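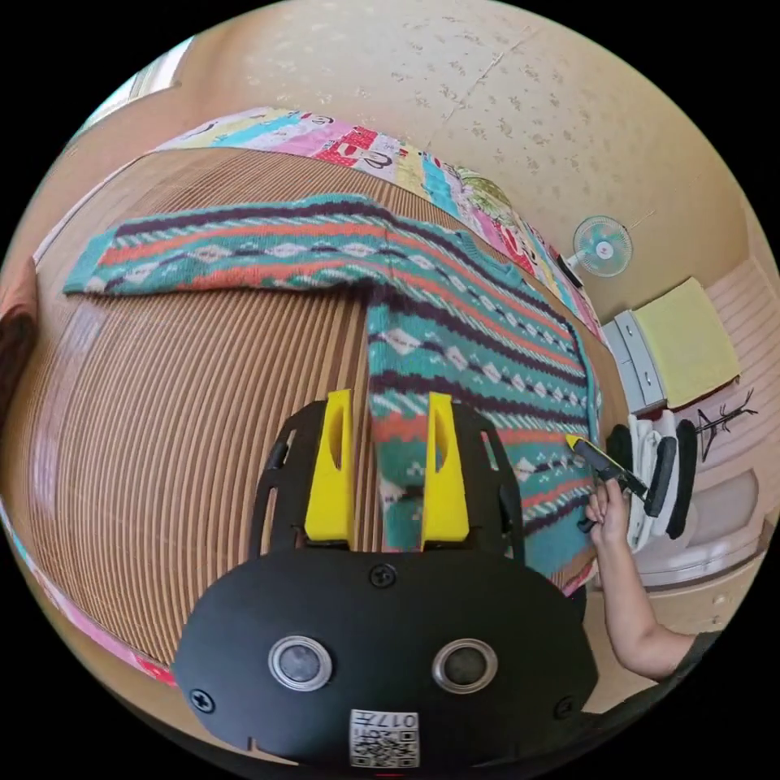 4. Dobrar e guardar malhas

Esta secção aplica-se a camisolas, casacos de malha e tudo o que a sua avó lhe tenha oferecido com motivos geométricos. Para camisas e calças, volte à secção 3. Para lençóis com elástico, consulte a secção 7 e arme-se de paciência.

O organizador Lumatia foi desenhado para receber as malhas dobradas em pacote e colocadas ao alto. Camisolas penduradas em cabides não cabem e, de resto, não deviam estar penduradas: ao fim de um inverno, os ombros ganham dois bicos e as mangas chegam aos joelhos.

4.1 Antes de começar

Escolha uma superfície plana onde a peça caiba inteira, com as mangas abertas. A cama serve muito bem, desde que o gato concorde. Uma superfície com nervuras, como uma esteira, também serve e tem a vantagem de segurar a malha no sítio enquanto se trabalha a outra metade.

Confirme que a peça está completamente seca. Uma malha guardada húmida sai da gaveta com um cheiro que nenhum saquinho de alfazema disfarça.

Retire alfinetes, pregadeiras e lenços de papel esquecidos. Os lenços de papel aparecem sempre, mesmo em camisolas sem bolsos.

CUIDADO: não sacuda a peça pelos punhos. O canelado alarga e não volta atrás.

4.2 Dobragem em pacote (camisola de manga comprida)

1. Estenda a camisola com a frente virada para baixo. Alise do centro para os lados com a palma da mão, sem puxar.

2. Estique as mangas para fora, a direito. Se uma ficar mais comprida do que a outra, verifique primeiro se a camisola está torta. Se não estiver, a culpa é de quem a tricotou e este manual não pode ajudar.

3. Dobre um dos lados sobre as costas, até um pouco antes do meio. A manga vem atrás e fica atravessada.

4. Vire a manga para baixo, ao longo da dobra, com o punho a apontar para a bainha.

5. Repita do outro lado. Deve ter agora um retângulo comprido. Se tiver um trapézio, volte ao passo 3.

6. Dobre a bainha para cima, até um palmo do decote.

7. Dobre outra vez ao meio. Nas malhas finas, faça mais uma dobra.

8. Ponha o pacote de pé. Se se aguentar sozinho, está pronto. Se cair devagarinho para o lado, aperte um pouco mais as dobras e finja que foi à primeira.

NOTA: o pacote acabado deve ter, no máximo, 18 cm de altura. Acima disso, a gaveta fecha, mas leva consigo um fio da camisola.

4.3 Malhas às riscas e com desenhos

As riscas são a melhor régua que existe. Ao dobrar, faça coincidir as faixas de um lado com as do outro – se baterem certo, a dobra está direita. Losangos e ziguezagues pequenos ajudam da mesma maneira, embora a partir da terceira camisola comecem a mexer-se sozinhos. Faça uma pausa.

Nos jacquards, os fios soltos do avesso prendem-se em anéis, relógios e unhas partidas. Dobre sempre com o avesso para dentro e pegue na malha pela parte mais cheia, nunca por um fio.

CUIDADO: se puxar um fio, não o corte. Passe-o para o avesso com uma agulha de croché e vá beber um chá.

4.4 Arrumação nas divisórias

1. Coloque as divisórias Flokedov (ref. 2433) com os encaixes virados para a frente da gaveta. Ao contrário também entram, mas depois não saem.

2. Distribua as peças da mais grossa, ao fundo, para a mais fina, à frente.

3. Vire a dobra lisa para cima. Assim vê-se a cor e o desenho sem desfazer a fila inteira à procura da camisola verde.

4. Deixe uma folga da largura de dois dedos em cada compartimento. Vai querer usar essa folga para mais uma camisola. Não use.

NOTA: cada gaveta suporta até 8 kg. As malhas de lã grossa chegam lá mais depressa do que se imagina.

4.5 Arrumação de fora de estação

Em abril, ou quando deixar de precisar de duas camadas para ir buscar o correio, passe as malhas grossas para o saco Biven incluído na caixa. Feche o fecho até ao fim e guarde-o deitado, na prateleira de cima. Não utilize sacos de vácuo em lã: o volume desaparece, e uma parte dele desaparece para sempre.

Volte a abrir o saco a cada 20 dias durante o verão, para arejar. Se encontrar traças, consulte a secção 9.

4.6 Problemas frequentes

A gaveta não fecha: há uma manga de fora. Há sempre uma manga de fora.

A camisola tem vincos ao sair: estenda-a sobre a cama de um dia para o outro. Não passe a ferro diretamente sobre a malha.

O pacote desfaz-se ao pegar: agarre-o pelos lados, com as duas mãos, e não pela ponta do decote.

Falta uma divisória na caixa: escreva ao apoio ao cliente, ao cuidado de Vanderleia Fagundes, indicando a referência da gaveta.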